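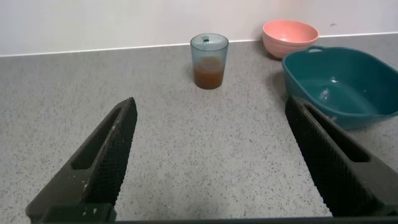 The man who sold pension funds for Flernia for many years asked us not to print his name. He receives a pension from the same company now, and he prefers a quiet life.

We met in Watement and talked for 3 hours, mostly about fees. "The customer saw one number on the paper," he said. "We had 777 customers in my district, and I think very few of them asked me what was behind this number."

In February his old clients got a letter. The yearly charge on a small account had risen to 1,175 dollars. "For a person who saves 100 dollars a month, this is almost everything," he said. "The bank takes the year and leaves the coins."

I asked if he feels guilty. He was silent for some time. "I was paid a bonus for each contract. I took it. My manager took a bigger one, and the people in Cirness took the biggest."

He would like the law to forbid such bonuses. He does not expect to see it. "They will change the name of the fee," he said, and asked for the bill.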